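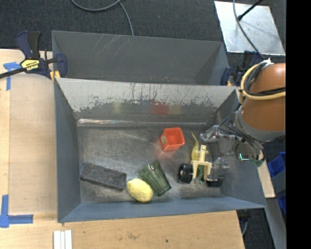
The odds-and-ends bin, with the sponge, the green cup and the toy with the black wheels

Questions I get about the toy and odds-and-ends bin

Ever since I wrote about sorting out our playroom at Fendusden, my inbox has been full of bin questions (I love it, keep them coming!). I've pulled the usual ones together on this page.

Why metal? Isn't it noisy?
Oh, it's noisy. Drop a block in there and the dog leaves the room. But I went through 4 fabric baskets before this and they all went floppy, and I can wipe metal down with a damp rag while the kettle's on. If the clatter gets to you, try a folded towel on the bottom.

Mine is covered in scratches already. Did I buy a bad one?
I doubt it! Mine is scuffed all over the floor and streaky up the sides, and I've stopped minding. I did try a metal polish once and it just made the one shiny patch look odd next to the rest.

What do you keep in it?
Whatever is in use that week. Small open containers, a cup or two for pouring games, sponges, anything with wheels. Books and paper live on the shelf, and so does anything with a lot of tiny parts.

How full do you let it get?
Not very. I like to see the bottom, and with those sloped sides everything slides to the middle if you pile it up anyway. Anything that hasn't been touched in 14 days goes into the closet box and comes back out in November, when it's basically new again.

Do you put the sponges away wet?
No, please don't! Squeeze them hard and stand them on a rack overnight first. The dense block kind takes longer than the soft round kind, so give it an extra night if it still feels cool in the middle.

Can the cups go in the dishwasher?
Check the bottom of yours. I do all our plastic ones by hand, top rack or no top rack, after a sad incident with a Flondo beaker. The ones with ribbed sides want a bottle brush.

Does it have to sit on a table?
On the floor is fine too. I have mine up on a table to save my back, with felt pads under the corners to protect the wood.

Page last updated Monday, July 1, 2019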